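Two-arm cell, shared workshop, Heltstead

This page collects notes and one photograph from the two-arm cell at the Heltstead workshop. The build began in February as a bench test for a single arm and was rebuilt as an enclosure when the second arm was added. The present task is handling paper cards on a string with clothespins. Paper was chosen for its low mass and its tendency to move when touched, and a peg needs a steady grip in a small space.

Entries are in build order. Comments on the wiring are welcome. Comments on the wallpaper should go to Jean Chisholm, who chose it.

Frame

Aluminium profile throughout, with a post in the corner and a cross bar at the back. The first frame was bolted straight to the bench and picked up vibration from the pillar drill next door. The second stands on its own feet. Squareness was checked across both diagonals and corrected with shims at one foot. The longest side is 800 mm, set by the width of the workshop door and not by the reach of the arms.

Rail and arm mounts

Both arms sit on one aluminium rail along the front. Separate mounts were tried first and had to be measured again each time one was knocked. With a common rail the distance between the bases is fixed, and only the rail itself has to be located. The electronics enclosure lies under the rail, which keeps the runs to the bases short — the cables out to the wrists are the ones that need slack.

Wrist cables

The corrugated sleeve is left in a free loop at each arm. Tying it down at the elbow shortened the useful travel and pulled at the connector at full wrist rotation. The cost of the free loop is that it can catch on anything hung high on the walls. The planner now treats it as a solid volume with a margin of 3 cm, a crude model which rejects some poses that would be safe.

Card line

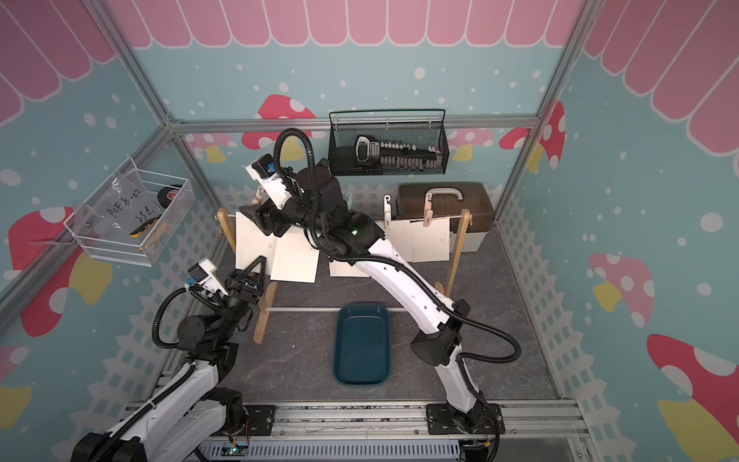 Both arms at the card rack, with the grippers towards the left-hand end. Uprights and feet are light wood. The teal tray on the floor is the drop area, and the wall baskets take tape and small stock.

Wrist cameras

Each camera bracket is fixed above the gripper and moves with it. Calibration used 156 views per arm, taken with the printed target flat on the floor of the cell. White card gives the cameras little to work with, and edge detection improved once the exposure was locked.

Run log

The log stands at 1,750 attempts, counting both arms and all versions of the gripper code. The most common fault is a peg turning in the fingers as it opens. Softer finger pads are next on the list. The log format will stay as it is until they have been fitted and run under the same settings.

Recent items
Bosovetti gearbox strip-down
Sinorbridge controller: replacing the fan
Baxter bench, new worktop
Heltstead workshop: extraction ducting
Label printer stand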